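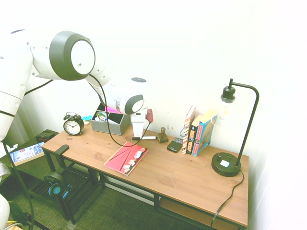 Karmont Wood Balm, 209 ml tin
by Besson

If you have a table that has started to look a bit tired and thirsty, a little of our Karmont balm will do it a world of good! We first made it up for our own kitchen counters (they take a beating, believe me) and we've been pouring it into tins ever since. It's a soft blend of beeswax and linseed oil with a touch of orange, and it smells lovely while you work.

Rub it in along the grain with an old cotton cloth, go have your coffee, then come back and buff. Two thin coats are better than one thick one. For rough spots, go over them first with 600 grit paper.

Leave it overnight before you put anything heavy back. Please lay used cloths flat outside to dry, as linseed rags can heat up and catch fire when they're bunched together.

Also sold in a 60 ml trial size. The large workshop tub will be back in May.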